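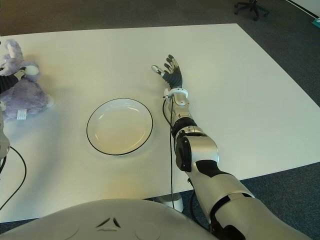
Re: Endham building, second floor space

March 30, 2026

Thanks for forwarding the landlord's terms. I went through them last night and have a few notes before we answer.

The rent is fine. The parking is my main concern. The lease gives us 2 reserved stalls and says the rest are shared with Fetis on the ground floor, who have most of the day traffic. I would ask for more stalls in writing.

The service charge also needs a cap. The February draft had one and this one doesn't. Wokari may have dropped it by mistake when they merged the two versions, so please ask them first.

On the fit-out, Zieliński can start as soon as we have keys. They want the freight elevator booked ahead. Carpet stays as is, and we pay for any new partition walls.

I can't make the next walk-through but will be on the phone for it.

> The space is 295 square meters on the second floor, with windows on the street side and the rear. Bus 17 stops at the corner. The agent is asking for a reply on the lease term and says another party has been to see it. Does anyone object to the five-year term with a break after three?

No objection from me, as long as the break notice is six months or less.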